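Search the magazine
Enter keyword Go

Filed under: Home & Living, Slow Weekends

The Table Gets Its Sundays Back

I grew up eating dinner on the couch, plate on my knees, so I came late to the whole table thing. Then I moved to Tatgate, and my neighbor Maham Khokhar started having people over for lunch – 12 of us the first time, on borrowed chairs, passing rice over each other's heads. I was hooked!

We stayed until dark. Somebody's kid fell asleep on the coats, and I went home with a jar of lime pickle and a new opinion about dining rooms (I want one). 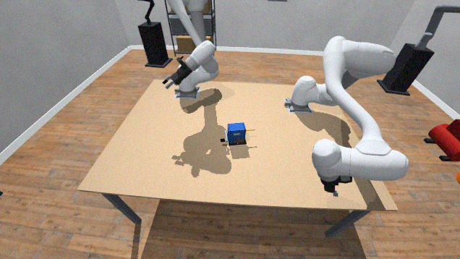 Buying your own

I looked for two months. The one I loved at Bastavine was $900 and I sulked all the way home. Maham told me to go for bare wood tones and plain legs, and to sit down at it in the store for a good long while, elbows and all. She also says to skip the matching chairs – mine come from three different yard sales and my mother hates every one of them.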